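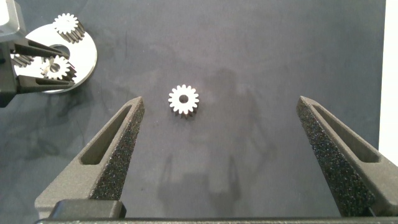

# Trying out the Eltora two-arm kit

15 Jun 2022

So for my project I got to spend the term with the Eltora, a two-arm kit sold by a small firm called Cirkley. It costs £1,725 with both grippers, and the question I was given was whether a department like ours in Simthorpe should buy one for the second-year labs. Junhao Lei did the wiring with me and Žydrūnas Eglītis was our supervisor (and very patient with it all!).

## Setting it up

The manual says an afternoon. It took us 4 days, mostly because the drivers wouldn't install on the lab computer and I'd plugged the two arms in the wrong way round. Once I swapped the leads it all came up nicely, and I have to say the software, Lill, is lovely to use - big buttons, plain words, and you can replay any move you've taught it.

## The gear task

I picked small metal spur gears because they're fiddly and they have teeth, so a sloppy grip shows up straight away. The job is to pick up a gear lying flat on the table with one arm while the other arm deals with a gear of its own over the white plate. The fingers have foam pads on the inside, and I was a bit snooty about those at first, but I ended up really liking them. A gear that isn't quite square to the fingers still gets held.

We ran 300 tries and 144 of them went right from start to finish. That sounds poor, and I was gutted when I added it up, but most of the bad ones came from my early teaching, when I brought the fingers down too fast and knocked the gear sideways. Junhao retaught the approach and things picked up a lot after that.

## What I'd tell the department

I'd buy it, but I'd ask Cirkley for spare foam first as they don't list it anywhere on the price sheet. The wrist camera is good enough for this sort of work. The cables are too short - we had to move the computer onto a stool.

Žydrūnas wants the taller gears tried next, standing on end, and Junhao is carrying that on in November.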